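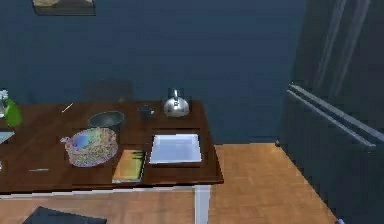 Kitchen Six

Wenjie Wei had the review due at Nastix by noon, and the robot still would not pick up the kettle.

She was not using a real robot. The real one, a Grekard arm on a clamp, was in its box by her front door. Votik was the software. You paid 22 dollars a month, picked a kitchen from the list, told the program what you wanted done, and it practiced all night in the picture. In the morning you loaded what it had learned into the arm. The Votik website said the arm would then behave as if it had lived with you for years. Wenjie had copied that line into her notes and put a question mark beside it.

There were seven kitchens. She had tried the first five and had a paragraph on each. Kitchen Six was the one with the dark blue wall. She had typed the same job she gave all of them: put the kettle on the tray.

It should have been an easy one. The tray was white and flat and sat right in front of the kettle. In Kitchen Two the same job had meant going around a toaster, and the arm had learned it before she finished her dinner.

She started another run and watched. The arm came in over the table, passed above the book, slowed down, and stopped over the kettle. It stayed there until the run timed out. Then the picture reset and everything was back where it had been, the plate and the book and the tray in front, the bowl and the mug and the kettle behind them.

She opened the log. It said: Task declined. Object in use.

She read it again and then called support.

The man who answered said his name was Kaiwen. He sounded like he was eating.

"I'm in Kitchen Six," she said. "It won't move the kettle."

He stopped eating. "What does the log say?"

She read it to him.

"Huh," he said. "Which version?"

She told him. She heard him typing, slowly, with one hand.

"Can you try the mug?" he said.

She typed: put the mug on the tray. The arm came in, stopped over the mug and stayed there. The log said the same thing.

"Same," she said.

"Try the book."

The arm picked up the book with no trouble and set it on the tray. It was a thick-fingered model and it let the book down gently, which she wrote in her notes. That was the sort of thing people who bought a Grekard wanted to know.

"The book is fine," she said.

"Yeah. It would be." He was quiet for a bit. "Are you a customer or are you writing about us?"

"I'm writing about you. For Nastix."

"Okay. Are you allowed to wait a day?"

"No. Noon."

"Okay," he said again. She heard a chair move, and a door close. "I'll tell you what it is, and you can put it in or leave it out. I built that one."

"Kitchen Six?"

"The others we bought. There's a company in Stelmakh that sells them by the dozen, and they're good, they're very clean. But we wanted one that was a little messy, with stuff on the table that doesn't go together. So I did my mother's. I did it from memory, mostly. The blue wall, the parquet. The fridge I got too dark. She always had flowers at that end of the table."

Wenjie looked at the screen. There were small white flowers on the left, by a green bottle.

"That doesn't explain the kettle," she said.

"No. So when you build one of these, you have to mark things. What's heavy, what breaks, what tips over. And there's a mark that says a person is using something, so the arm leaves it alone. That's a safety thing. You don't want it grabbing a cup out of someone's hand. In the kitchens we ship, nothing has that mark turned on, obviously, because there isn't a person. It's only there for when you load it into a real arm with a camera."

"And you turned it on."

"I turned it on while I was building. My mother has her tea there. Her chair is behind the table, you can just see the back of it. I was checking that the mark worked, and I used her mug and her kettle because those are the things she'd be using. Then I turned it off in March, before we released. I have the ticket. I'm looking at it right now."

"But it's on."

"It's on," he said. "Somebody must have shipped my old file over the new one. It was probably me."

She typed that. Then she asked the question she asked everyone at the end of a call, which was how long a fix would take.

"For you, ten minutes. For everybody, we'd have to push an update, and I need my manager for that." He coughed. "How bad is it going to be? In the review?"

"I don't know yet. I have to say it happened."

"Sure."

"If I bought this, and picked Kitchen Six, and trained all night, what would I have in the morning?"

"You'd have an arm that won't touch a kettle," Kaiwen said. "Or a mug. It would do plates. It would be very good with books."

He sent her the new file. She loaded it and the picture came back looking the same as before. She typed the kettle job and pressed start. The arm came in over the table, closed on the arched handle, lifted, and moved forward. It set the kettle down in the tray a little off center. The run was marked as a success and the picture reset.

"Works," she said.

"Good. Great. Do you need anything else?"

"Do people ask for this? To have their own kitchen made?"

"All the time. It's on the list. Right now you measure your table and pick the closest one from the seven, and you hope. A custom kitchen would cost more than the arm, if I did it the way I did that one. I spent weeks on the plate. You see the plate? It's got all those speckles. She bought it at a market and she thinks it's ugly. I couldn't get the colors right, and then I called her and asked her to describe it, and she said, it's every color, why are you asking me."

Wenjie thanked him and they hung up.

She ran the whole set of jobs in the fixed kitchen, because the review had a table and the table needed a row for it. Bowl to tray, good. Mug to tray, good. Book onto plate, which she thought was a silly job but which Nastix readers had voted for, good after a few tries. Knife to bowl was poor. The knife lay flat on the wood near the edge and the fingers kept sliding over it. It had been poor in every kitchen. She gave Votik a low mark for thin objects and wrote that owners of the Grekard arm should not expect help with the silverware.

Then she wrote the rest. She wrote that the price was fair for what it did. She wrote that the list of kitchens was short, and that a person with a round table or a low counter would find nothing there that matched. She wrote that training ran overnight on an ordinary laptop and made the laptop hot enough that she had moved it off the bed. She wrote that support answered the phone.

The kettle took her longer. Her first version said that a file error in one kitchen had left two objects locked, and that the company had supplied a fix the same morning. It was accurate and it fit the space. She sent the review in with that version at twenty to twelve.

Her editor wrote back and asked if she could get a photo of the real arm doing the kettle job, since readers liked one. Wenjie cleared her own table, which took a while. She clamped the arm to the edge and loaded Kitchen Six. She did not own a tray, so she used the lid of the box the arm had come in. Her kettle was plastic and had a straight handle. She put it where the silver one stood in the picture, as near as she could judge, and stepped back.

The arm came up, turned, and went out over the table. It stopped above the kettle.

She waited. She had the old file and the new file in the same folder, with names that were nearly the same, and she went over to the laptop to see which one she had loaded. It was the old one. On the floor the box had tipped over and the foam was coming out.

She did not swap it right away. There was some water in the kettle from breakfast, so she switched it on where it stood, under the arm, and got a cup down. The arm held still. When the water boiled she reached in beneath the fingers, took the kettle out by the handle, and poured. She put it back, and the arm stayed where it was.

Her phone rang. It was Kaiwen.

"We pushed it," he said. "It's fixed for everybody. I wanted you to know in case you could still put that in."

"I can ask them to add a line."

"That'd be nice." He waited. "My manager wants to pull Six and buy another one from Stelmakh. He says it's the only one that ever gives us trouble. I said I'd go through it again tonight and check every mark."

"What did he say?"

"He said fine, but if there's one more ticket it goes."

"There was a small white thing on the left," Wenjie said. "Right at the border, near the front. I couldn't tell what it was. I left it out of the table."

"That's her pill box," he said. "Is it moving?"

"No. I never gave it a job."

"Don't," said Kaiwen. "I haven't marked it yet. I don't think I even gave it a weight."

She wrote that down too, and drank her tea standing up, and then she loaded the new file and got the photo her editor wanted.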